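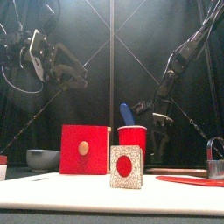

Hye-jin Nam would not sign a purchase order for a second pair of arms until she had seen what the first pair cost to keep running. A price per arm, she told the Shemweta equipment planning group in June, leaves out the table, the mounts, the cabling and the hours spent putting objects back where they started.

Her objection set the terms of the planning guide that Shemweta releases today, 2 Sep 2019. The Bench Cell Budgeting Guide is intended for laboratories, colleges and small manufacturers preparing to buy two-arm tabletop equipment for handling everyday objects. It is available at no charge from the Shemweta offices in Skenthorpe and from the download page.

The guide divides the cost of a bench cell into 13 budget lines. Arms and grippers take up two of them. The remaining lines cover the support structure, work surface, backdrop and lighting, cameras, cable management, controllers, computing, safety provisions, spare parts, training, and test objects. Each line is given with a planning interval, so that a buyer can separate what is paid once from what returns every year.

Test objects receive more space than in earlier Shemweta material. Buyers tend to enter them as petty cash and then find that a worn item cannot be matched when it has to be replaced. The guide recommends that each object be bought in duplicate, recorded with its supplier and part number, and held against a fixed replacement date. Cups, bowls, boxes and cloths all fall under this rule, however low the unit price.
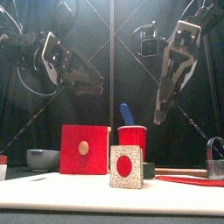

Cable management is treated in the same way. A replacement cable is a minor expense - the stoppage while it is fitted and the arm is checked again is not. Shemweta advises buyers to hold one complete cable set per arm from the first day of operation and to charge it to the original capital request.

The figures in the guide come from 2355 logged hours of operation on bench cells at the Skenthorpe site. Running costs were recorded per cell and per shift. Setup and reset time was logged separately from arm motion time, and the guide asks buyers to keep the same separation when they draw up their own staffing estimates.

A worksheet is supplied with the guide. It accepts a planned operating load of up to 200 hours per month for each cell and returns a year-by-year schedule of spending. Cells planned for a heavier load should be budgeted individually. The worksheet also sets aside 10 percent of the capital total for changes in the first year, such as different gripper fingers or a relocated camera. Buyers may alter this value, but the worksheet keeps a record of the original setting.

Hivcombe, which supplies frames and mounting hardware, reviewed the sections on support structures and floor loading. Grotitz reviewed the spare parts tables. Neither firm's prices are quoted in the guide, and the worksheet fields for prices are left blank for the buyer to complete from current quotations.

A revised edition is planned for next June. Comments on the budget lines and corrections to the worksheet may be sent to the Shemweta equipment planning group at the Skenthorpe address.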